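**Wallside House Newsletter**
16/11/2020

## Kitchen Corner: The Sink, Again

Regular readers will remember that in September this column made a modest proposal about the downstairs kitchen, which was that whoever uses a cup should later be seen near it with a sponge. The proposal was warmly received. People stopped me on the stairs to say how much they agreed with it, several of them holding cups.

So, an update. Things are better. I say this as someone who once found a fork in the freezer and put it back in the drawer without asking questions.

The big change is the Sunday wash-up, which Jouko Kinnunen started when he got tired of moving other people's bowls to reach the faucet. It begins after lunch and ends when Jouko says it does. There is no sign-up sheet. Sumaiya Seneviratne made one, very nicely ruled, and it was used to wrap a sandwich.

For those who have only come down for ice, our counter is tiled. All of it is tiled: pinkish-beige squares on top, little dark red ones along every edge, reddish-brown ones down the front. Whoever laid it had a great deal of tile and no plans to be the one scrubbing it. Coffee finds the grout within seconds. Lutfa Cassim has gone at the red trim with an old toothbrush on 9 separate evenings and reports that it is, in fact, red. She had been wondering.
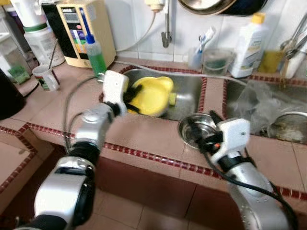
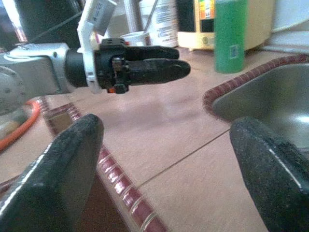
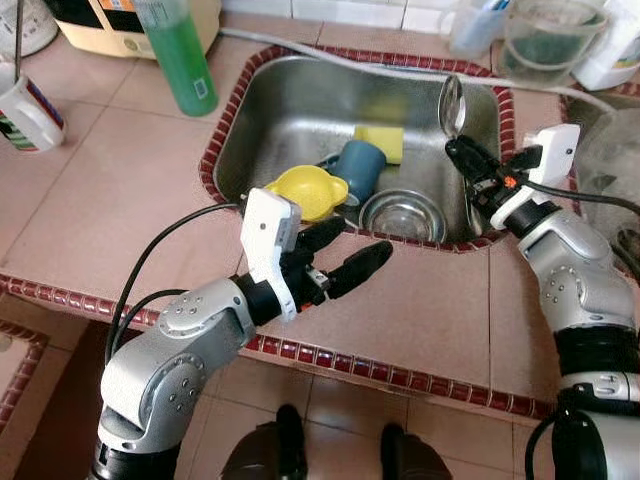
Now, the yellow lemon squeezer. It has no known owner and it is in the sink more often than the plug is. Ashraful Fakir says he has never squeezed a lemon in this building. Sajib Sheikh says he prefers limes. I've never seen a lemon in the fridge, whole or otherwise, and yet every few days there is the squeezer, full of seeds and lying at the bottom under somebody's mug. If it's yours, please come forward. You're not in trouble, but we'd like to know where you keep the lemons.

A few other matters, in no order except the order in which they annoyed me:

**Glasses go upside down.** They drain that way. A glass left right side up collects a half inch of gray water, and then a guest picks it up and says "oh, is this mine?" and we all have to live with what follows.

**Plastic bags are not dishes.** I know the thinking. The bag had something damp in it, the sink is a damp place, so the bag goes in the sink. But it ends up over the drain, and the next person to run the water gets a small lake. If you mean to reuse it, rinse it and hang it up. If you don't, the trash can is where it has always been.

**The sponge.** The yellow-and-green one is for dishes. What you did to the stove with the last one is between you and the stove. New sponges are in the Herath biscuit tin under the counter, 18 of them when I looked, which should get us into spring if no one uses one on a bicycle again.

**Mugs with something in them.** If it has a skin, it's no longer "soaking." Please deal with it before Sunday. Jouko has strong views here and expresses them by putting the mug outside your door.

**The metal bowls.** We seem to own them in every size now, which is good for salads and bad for anyone sleeping above the kitchen. After ten at night, set them down as if they were asleep too.

On the money side, the kitchen jar holds 300, down from last time on account of dish soap and a drain strainer from Fivstead. The strainer doesn't fit. It's a lovely strainer and would suit a slightly larger drain, should anyone be moving to a house with one. I've written to the shop. Their reply thanked me for my interest in strainers.

Sumaiya would like it known that she is making a second sign-up sheet, on thicker paper. Ashraful would like his blue pen back, separately.

Next Sunday's wash-up starts at two. Bring your own towel if you have feelings about other people's towels. Sajib is making lentil soup for whoever turns up, and the pot will need washing afterward, so please don't all leave when the soup does.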